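Brernora House - Minutes of the November Household Meeting
Present: Boyang Tang (chair), representatives for Rilance and Liang floors, laundry and cleaning leads

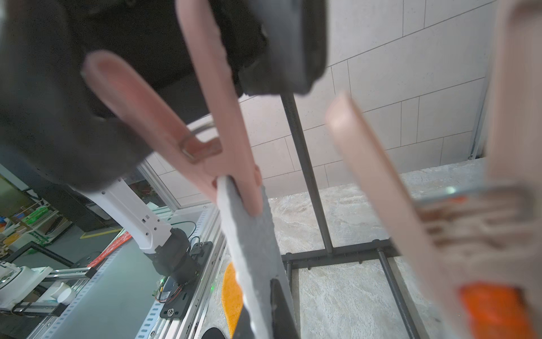

Meeting opened at 19:30 in the ground floor room. Minutes of the previous meeting were accepted with one correction: item 4 should read "cloths," singular crossed out.

1. Drying of cleaning cloths
Gray felt cloths are still being left folded over the sink after use. Folded cloths stay damp in the middle and smell by the next day. Agreed that all felt cloths go on the black metal rack, opened out to full width, one layer only. Strips cut from old cloths are to be hung by the narrow end.
The Liang representative asked whether cloths with rough edges should be thrown out. Decision: no. A cloth is replaced when it has holes or sheds fibers on the tile. An uneven edge is acceptable.

2. Position of the rack
The rack has been moved several times since the last meeting. Discussion of two positions: against the tiled wall, or out on the open floor. Against the wall, cloths touch the tile and leave marks on the grout. On the open floor, the foot of the rack is a trip hazard when the lights are off. Agreed to stand it parallel to the wall with a gap of 30 cm. B. Tang to mark the position with tape on Sunday and remove the tape once the habit is established.
The rack is to be lifted when moved. Dragging the foot frame will scratch the floor.

3. Floor and wall cleaning
Marble-patterned floor: damp mop only, plain water or the Dasero neutral cleaner at the dilution printed on the bottle. The vinegar mix used in October is withdrawn. Rilance floor reported a dull film after using it, and two further passes with plain water were needed.
Wall tiles: wipe weekly from the top down. Grout lines are to be brushed once a month with a soft brush. The stiff brush is reserved for the outside step.

4. Supplies
Cloth stock stands at 19 against a target of 20. No order this month. One mop head requested by Liang floor, approved. Receipts to B. Tang before the next meeting.

5. Rotation
Existing rotation continues. Liang and Rilance exchange the second and third weeks at Liang's request. The person on duty checks the rack in the evening, takes down dry cloths and stacks them on the shelf. Cloths that are still damp stay up overnight.

6. Other business
A request for a second rack was deferred - floor space to be measured first. The door wedge is missing again. Anyone who has it should return it to the hook.

Actions
B. Tang: tape for rack position, floor space measurement
Rilance: remove vinegar mix from the cleaning shelf
Liang: purchase mop head

Meeting closed at 20:10. Next meeting to be announced on the board.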